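Automation and Everyday Work
Handout 4: Can machines do the chores yet?

Module tutor: Najwa Nassar
Seminar leader: Dušan Vávra

Read this before the October seminar. Bring the worksheet from Handout 3, as we will use your lists of tasks again.

1. The question

People have expected household robots for a long time. Washing machines and dishwashers are machines that do chores, and they do them well, but each one does its job inside a closed box. A person still carries the clothes to the machine, sorts them, takes them out, hangs them up, folds them and puts them away. The washing has been automated. The handling has not.

In this handout, "chore" means a job that needs objects to be picked up, moved, changed in shape or put somewhere, in a place that was not built for a machine. Folding a towel is a chore in this sense. So is restocking a shelf in a small shop, or wiping down a bench at the end of a shift.

The question for the seminar is which of these jobs a machine can do now, at what speed, and with how much help.

2. Three things to keep apart

Reports about robots often mix up the following. Keep them separate in your notes.

Can it be done once? A machine may finish a task in front of an audience after many failed tries the day before. One success shows that the task is possible for that hardware. It says very little about the next attempt.

Can it be done again and again? Here you need a success rate, and you need to know what was counted as a success. If a towel is folded with one corner sticking out, some testers will pass it and others will fail it.

Can it be done anywhere? A robot that works on one table, under one set of lights, with one kind of cloth, may stop working when any of those change. Homes change all the time.

3. Why cloth is hard

A mug keeps its shape. If you know where the handle is and which way it points, you know where the rest of the mug is too. A towel can lie in any number of ways. It creases, it slides, and half of it may be hidden under the other half.

The difficulties usually listed are these:

Seeing the edge. A camera has to tell the edge of the cloth from a fold in the cloth. On a dark fabric the two look much the same. A stripe or a border can help, if it is on the side facing up.

Picking up one layer. Fingers slide between layers by feel. A plain gripper closes on whatever is between its two fingers, which may be one layer or four.

Pressing with the right force. Too little and the cloth slips out. Too much and the gripper pushes into the table, and the arm may stop itself for safety.

Knowing when to stop. A person glances at a towel and decides it will do. The machine needs some test for this, and writing the test is work in itself.

4. The folding task

Our main case is a small towel and a single arm on a plain table. Most of the arms you will meet in the reading have a two-finger gripper, which is cheap and strong and simple to control. It has no palm and cannot smooth a cloth the way a flat hand does, so smoothing has to be done by dragging or pressing with the fingertips.

With one arm, the cloth cannot be held at two corners and shaken out. The usual method is to take hold of one edge, lift it a little, carry it across and lay it down, then press along the fold. The last part matters more than students expect, as a fold that is not pressed tends to open again when the fingers leave.

Look at where the lower finger meets the towel, and think about what the arm would need to know before its next move.

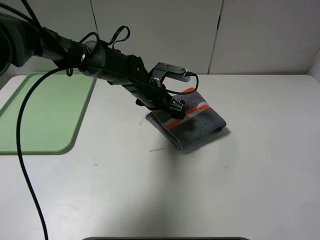 5. A worked set of figures

The figures below come from a trial run by Janka Mikuš at the Vindov workshop. One arm was set the same folding task 1048 times. The first 48 attempts were used for setting up and were left out, which leaves 1000.

Counted attempts: 1000
Passed with no help: 840
Failed or needed help: 160
Success rate: 84 per cent
Average time for a passed attempt: 57 seconds

A practised adult folds the same towel in a few seconds. Speed alone does not settle the matter, as a slow machine can work while people are asleep. The failures are more of a problem. With 84 passes in every 100, a basket of ten towels will on average leave one or two that somebody has to deal with, and that person has to find out which ones.

Note also what the trial left out. The towel was placed on the table by hand each time. Nothing was taken from a basket, and nothing was put in a cupboard. The same towel was used throughout.

6. The shop floor

Workshops and small factories are often said to be easier than homes. In part this is true. The lighting is steady, the benches are fixed, and the same part arrives many times. The owner can also change the job to suit the machine, for example by putting parts in a tray with a slot for each one.

Wing-sze Ng's case study of the Zeman laundry in Grelovdale shows the limits. The laundry already had machines for washing, drying and pressing flat sheets. Staff still did the sorting, the small items and anything with a stain. When the manager looked into an arm for the small towels, the arm itself was not the largest cost. More money would have gone on feeding the towels to it one at a time, and on paying someone to watch it. The laundry decided to wait.

Jozefína Kadlec takes a different view in her reply, which is in the reading pack. She argues that the laundry asked for too much at once and should have tried the arm on a single size of towel for one shift. Read both before you decide.

7. Where this leaves us

Jobs that machines can do fairly well now: moving rigid items of known shape, stacking boxes of one size, cleaning open floors.

Jobs that work in trials but need help: folding small flat cloths, loading a dishwasher with familiar plates, picking mixed items from a bin.

Jobs that are still mostly done by people: changing a duvet cover, cleaning a bathroom, tidying a child's room, mending.

You may disagree with where some of these are placed. Mark any you would move and write one line saying what evidence you would want.

8. Tasks for the seminar

a) Choose one chore from your Handout 3 list. Break it into steps small enough that each could be tested alone.

b) For each step, say what would count as a pass. Be strict enough that two people would give the same answer.

c) Using the Vindov figures, work out how many towels in a load of 50 would need a person. Then say whether you would want the machine at home.

d) Find one news report or company video about a household robot. Note whether it gives a success rate, whether the film is speeded up, and whether a person is steering the machine.

Written answers to (a) and (b) go to Dušan before the seminar. Bring (c) and (d) with you.

Reading

Ng, "Small towels, large costs", case study, reading pack item 2
Kadlec, "A reply on the Zeman laundry", reading pack item 3
Mikuš, trial notes, Vindov workshop, reading pack item 5 (tables only)

Room change: the seminar is in the Skorklow building, ground floor, starting at 2 pm.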